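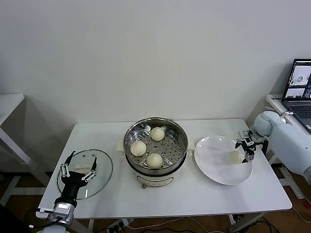 Home | News | Programs | Careers | Contact

Filed under: Criminal Justice Education, Dispatch

Luik College to open evening course for 911 dispatchers

Dec 8, 2025
By Rasa Paulauskas

Luik College will start an evening certificate course for emergency dispatchers in April, the school said in a notice to students. The first class will have 20 seats and will run for 16 weeks at the Trevesus campus.

The course is open to anyone with a high school diploma or GED. Applicants must pass a typing test and a hearing test before they can register, and they have to agree to a background check. A past misdemeanor does not rule a person out, according to the notice, but the college will ask for court papers in such cases.

Tuition is set at $800. Books and the exam fee are extra. Students already enrolled in the two-year criminal justice degree can take the course as an elective and will pay the normal credit rate.

Classes meet two evenings a week. The first half covers call handling, radio codes, map reading and the state law on recorded calls. In the second half students work on a practice console running Zedora, the call software the Feritz County dispatch center switched to last year. Each student also has to sit with a working dispatcher for four shifts, one of them overnight.

Feritz County has had trouble filling its dispatch jobs. The center logged 396 overtime shifts over the past year, and two supervisors have been taking calls themselves on weekends. New hires now spend their first months in a classroom at the county's expense. Under the agreement with the college, people who finish the certificate will skip the first part of that training if they are hired.

The certificate does not promise a job, and the county will still give its own written exam.
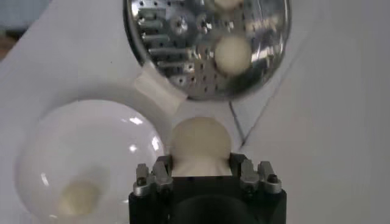
Kwabena Atinga said the overnight shift should come early in the course, before students have paid for the exam. People who have never worked nights often find out too late that they can't do it, he said, and by then the county has lost a trainee and the trainee has lost the money.

The college has not set the order of the sit-along shifts. Yuk-lan Leung, who will teach the course, said the schedule depends on when the dispatch center has a free headset.

A second class could open in the fall if the first one fills up - the room is already held for it. Registration is at the student services desk in Trevesus. The typing test is given there on a walk-in basis, and scores are good for one year.

Previous story | Next story | Back to News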